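Notebook, hand and wrist work, Minska unit
4 Jun 2026

Picking this up where the last entry stopped, which was with me saying I didn't believe the grip fault was fixed. I still don't.

Short version for anyone reading later: the hand let go of a snack bag during a handover on the upper level, the log said the grip was good the whole time, and the explanation going round is "slippery packaging." I think that explanation is lazy. Slippery packaging doesn't make the hand report a firm hold on something it isn't holding.

What the log has. Close command sent, fingers moved, grip state goes to HOLD. It stays at HOLD for 68 seconds. The bag was on the floor well before that. The state only changed because I hit the stop and the whole arm went to safe. If I hadn't been standing there it would have gone on to the next step and offered a person an empty hand, or swung back for another pickup believing it was full.

The second of those is the one that bothers me. With a full hand the planner takes the slow path. When it thinks it's full but it's empty we get away with it, fine. But if the state can be wrong one way I have no reason to trust it the other way, and a hand that thinks it's empty moves fast, near a railing, with people below.

Things people have suggested so far:

Low air in the bag. Maybe. Bags from the same carton held fine on the bench.

Fingertip pads worn. Looked at them under the lamp. Some polish on the thumb side, nothing torn. Swapped them for new ones from the drawer anyway and got the same false HOLD on the second run, so that's not it, or not all of it.

Firmware. Mustonen sent a build last month that was meant to filter out noisy contact readings. Their note says it "improves grip stability." My reading is that it improves how stable the number looks. Those are different things and I'd like to see the raw values before and after. Asked for them. Got the release note again.

The sleeve. This is my own candidate, so be suspicious of it as well. We went from the thin cover to the heavy knit because visitors kept poking at the forearm. The knit bunches up at both ends when the wrist turns over. If it pushes on the back of the hand it could load the knuckles enough for the controller to see resistance, and resistance plus fingers stopped is all it needs to say HOLD.

Pulled a wrist camera still from the repeat runs upstairs to see how much cloth gets down there with the hand hanging.
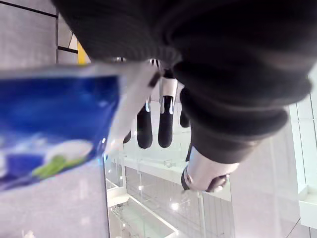
Wrist cam, bag side left. Cuff rolled up thick by the wrist, fingers coming out from under the knit.

I wanted this to settle it and it doesn't. There's a lot of cloth close to the hand, more than I'd have guessed from standing next to the arm, but a still can't tell me whether it's pressing on anything. And the bag is so near the lens that it's a blue blur, so I can't read finger contact off it either. For anyone who wants to use this camera as a grip check: look at that blur first. Fixed focus, and a bag that close covers the part you need. I said the same thing when we bought the module from Hikow.

The background is bad too. All that white glass and railing washes out, and the exposure follows it. The bench has a gray board behind the hand and everything looks lovely there. We tune on the bench and run in the atrium, then act surprised.

Bench test after lunch. Sleeve on, no bag, hand closing on nothing, wrist rolled through its full range between closes. 224 closes. 3 of them came back HOLD with nothing in the hand. All three with the wrist rolled well over.

Same again with the sleeve off: no false HOLDs. I was pleased for as long as it took to make coffee. Then I remembered that the sleeve-off run was done with the arm already warm and the other one from cold, so I changed two things at once and can't claim either. Needs redoing in the other order. I'd have torn strips off anyone else for writing that up as a result.

Also, 3 is a small number. The fault upstairs came up on the second try with new pads. If the sleeve was the whole story I'd expect the bench to be a lot worse than it is. So either the atrium adds something, or the bag does, or there are two faults and we're going to fix one and call it done.

The release check is the other half of this and I'd argue the worse half. The Merard safety sheet we signed says the hand confirms loss of object by "independent means." I went looking for the independent means. It's the same contact reading, sampled twice. The second sample is checked against the first, and of course they agree. The sheet also gives the check as validated over 2,000 cycles. Validated with what in the hand? No mention. My guess is a foam block, in which case it never had to deal with a crinkly bag sliding out a bit at a time.

Until that's sorted I've done the following, and please don't undo it because a demo is coming up:

Unit stays off the upper level. Ground floor or bench only.
Fast path disabled in the planner, whatever the grip state says.
Knit sleeve off. If people poke the forearm, put a rope up.
One person on the stop for every handover, no phone in that hand.
Old firmware back on for now. It's noisy, but I can see the noise.

To do:

Repeat the closes cold with no sleeve, then warm with the sleeve.
Tie the cuff back with tape and try the same wrist angles. If the false HOLDs go away with the sleeve on but tied, I'll start to believe my own theory.
Log motor current next to contact on every close. It's there on the bus and we throw it away.
Slip test with actual bags, pulled out slowly on the spring scale.
Write to Merard about "independent."

Someone has already changed the fault sheet on the wall to "closed - packaging." I changed it back to open.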